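Foro Casa y Reparaciones > Mobiliario > Sillas de plástico que cojean

¿Merece la pena arreglar sillas de plástico o directamente a reciclar?

tornillo_flojo
Mensajes: 222
Buenas. Tengo en la terraza un juego de sillas blancas de plástico, de las de patas redondas que encajan en la base del asiento. Las compré en mayo en Verlow y ya bailan dos. No están rotas, simplemente la pata se mueve dentro del encaje y cuando te sientas notas que cede un poco hacia un lado.
He leído de todo: pegamento, cinta, calentar el plástico, meter una arandela de goma. ¿Alguien lo ha hecho y le ha durado más de un verano? Nuevas no son caras, pero me da rabia tirarlas.

marisma
Depende de si el encaje está dado de sí o si hay grieta. Con grieta, fuera. Una silla que se abre con alguien encima es un mal golpe. Si solo hay holgura, se puede hacer algo.

pacoazotea
Mensajes: 3,000
Yo no perdería la tarde. El plástico al sol se pone quebradizo y lo que hoy es holgura el año que viene es rotura. Las mías eran de Lacson y duraron cuatro veranos justos. Cuando empezó a bailar la primera ya las cambié todas.

tornillo_flojo
Las mías tienen meses, Paco, no años. Duermen a cubierto desde octubre.

cal_y_canto
A mí me funcionó esto: sacas la pata, limpias bien con alcohol el extremo y el interior del encaje, das dos vueltas de cinta de teflón de la de fontanero y vuelves a meter a golpe de maza de goma. Nada de pegamento. Si algún día hay que desmontar, sale. Llevo 14 sillas hechas así en el local de la peña y ahí siguen.

marisma
El teflón es muy blando para eso. Se aplasta en dos semanas y vuelves a estar igual. Mejor una tira fina de cámara de bicicleta.

cal_y_canto
En dos semanas no. Las mías llevan desde la primavera pasada. Con goma la pata no entra hasta el fondo y la silla te queda más alta de un lado.

marisma
Si cortas la tira corta, entra. Pero cada uno con lo suyo.

letra_pequeña
Antes de nada, mirad la garantía. Son tres años si la tienda es española y la silla era nueva. Con el tique y una foto del encaje me cambiaron una mesa en Wasard sin discutir. Tuve que insistir un poco por correo, eso sí.

tornillo_flojo
El tique lo tengo que buscar. Gracias por el aviso, no había caído.

cal_y_canto
Otra cosa: la silla se trabaja siempre patas arriba sobre una mesa firme, nunca tumbada en el suelo. Patas arriba ves enseguida qué encaje tiene juego. Agarras la pata por la punta, mueves en cruz y miras el collarín. Os dejo unas fotos.
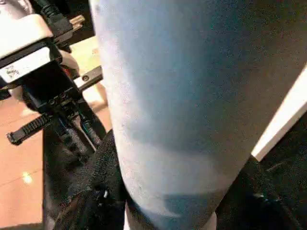
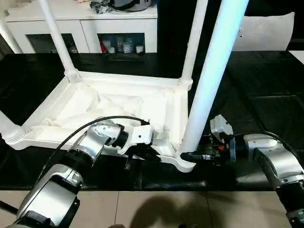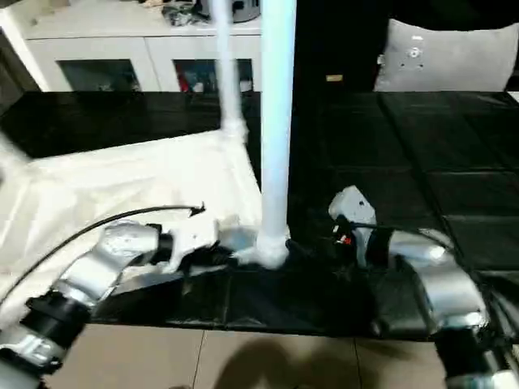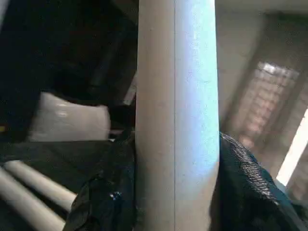 En la segunda, la silla blanca patas arriba sobre la mesa negra, con los collarines de las patas.

tornillo_flojo
Muy parecida a las mías, por el collarín. En las mías el juego está justo ahí. Si meto la uña noto el hueco.

pacoazotea
Sigo pensando lo mismo. Cinta, goma, alcohol, la maza que no tienes y una tarde. Por ese trabajo compras otra.

letra_pequeña
Y la vieja al punto limpio, que tampoco es gratis en tiempo. A mí el más cercano me pilla a media hora y cierra a las 14:00.

pacoazotea
Eso es verdad.

gotelé78
Entro en el hilo porque tengo el mismo problema con unas de Letside, pero grises. En las mías el encaje lleva una pestaña interior y si giras la pata un cuarto de vuelta hace clic. Estuve meses pensando que estaban mal y es que las había montado sin girar. Tornillo, comprueba eso primero.

tornillo_flojo
¿Un cuarto de vuelta hacia dónde?

gotelé78
En las mías hacia la derecha mirando desde la punta de la pata. No fuerces. Si no hay pestaña no va a hacer nada.

marisma
Buen apunte. Hay modelos con pestaña y modelos a presión que por fuera son idénticos. Mira dentro del encaje con una linterna.

tornillo_flojo
Actualizo. He sacado una pata (costó, me tuve que sentar en el suelo y tirar con los pies contra la base) y no hay pestaña, va a presión. El extremo estaba lleno de polvillo blanco. Lo he limpiado y he puesto el teflón. De momento no se mueve. La otra la voy a hacer con cámara de bici y así comparo las dos.

cal_y_canto
¿Con maza?

tornillo_flojo
Con martillo y un trapo doblado. No tengo maza.

cal_y_canto
Vale, pero con cuidado, que el borde se marca. Y no le des en la punta en seco, pon un taco de madera.

pacoazotea
¿Cuánto pesa quien se va a sentar? Lo digo en serio. Mi cuñado pasa de los cien y no hay teflón que aguante eso.

marisma
La carga máxima viene grabada debajo del asiento en muchas. Si no viene, yo no me fiaría de ninguna reparación para alguien de ese peso.

tornillo_flojo
En las mías no encuentro nada grabado. Seguiré mirando con mejor luz.

gotelé78
Cuando acabe el verano cuenta cuál ha aguantado, la del teflón o la de la goma. Yo tengo que hacer otras dos del trastero y estoy esperando a ver.

cal_y_canto
La del teflón.

marisma
Ya veremos.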